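Section 8: Setting Up Your Parts Inventory

Okay, so you've got Trallwood installed and you can log in. Now comes the bit I always put off in my own shop, which is telling the program what you own and where it lives. I wrote this section after moving my whole stockroom over to it one very long Monday, so you're getting the order of steps that worked for me (my first try went the other way around, and I ended up wiping it and starting over).

Before you start

Have your old list handy, even if it's a messy spreadsheet or a notebook. You'll also want the label printer plugged in and switched on. I use the Edero desktop one, but any printer that shows up in your computer's printer menu will do fine.

Caution: If you're bringing over data from Hidanley, make a backup copy first. The import wipes the old location names and there's no undo button for that!

Creating your locations

1. Open the Stock menu and pick Locations.

2. Click New Area and type a name. I stick with plain ones like Back Room and Bench. Clever names are fun for a week and then you're hunting for "Narnia" with a customer on the phone.

3. Inside the area, click Add Bin. Trallwood gives it the next free number on its own. You can type over it if your bins already have numbers painted on them.

4. Choose a bin type from the drop-down: Shelf, Drawer, Open Bin or Floor. Pick the closest one and don't fret, you can change it later.

5. Click Save. The bin turns green in the list on the left.

Note: Bin names can't have a slash in them. The program lets you type one and then grumbles when you hit Save, and yes, you lose whatever you typed in the notes box.

Every bin can also have its own picture, which shows up next to the name in the list. To add one, click the little square beside the bin number and choose a file from your computer. Smaller files load a lot faster, especially if you check stock on your phone like I do. 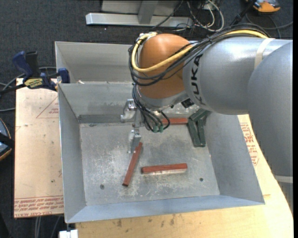 Sample bin picture: open grey metal bin, KUKA arm over it.

Once the picture is in, click Done to get back to the list. If it comes out sideways, click the curved arrow until it's the right way up. You can swap it for another one any time and the bin's contents won't change.

Adding your items

6. Go to Stock, then Items, and click New.

7. Type in a part name and a part number. The part number can be anything, but keep it the same length across the board or the sorting gets weird. Mine are all three digits, so the box of hinge pins is 608.

8. Pick the home bin from the list. If the same part lives in 2 places, click Add Second Home and choose the other one.

9. Fill in the Low Stock box. When your count drops to this number, the item turns orange on the home screen. Leave it blank for stuff you never reorder.

Note: The Supplier box remembers spelling. I had Zacharias in there with one typo and got two separate suppliers, each with half my orders. Use the Merge button on the Suppliers page to fix that.

Printing the labels

Tick the bins you want, click Print Labels, and do a single test label before you run the lot. Mine came out tiny the first time, and setting the scale to 100 percent in the print window sorted it out. Stick each label where you can read it with the bin full.

If a label won't scan, wipe the scanner window and try again from a little farther back. Still nothing? Reprint it with the Large Code box ticked. Counting your stock is covered in Section 9.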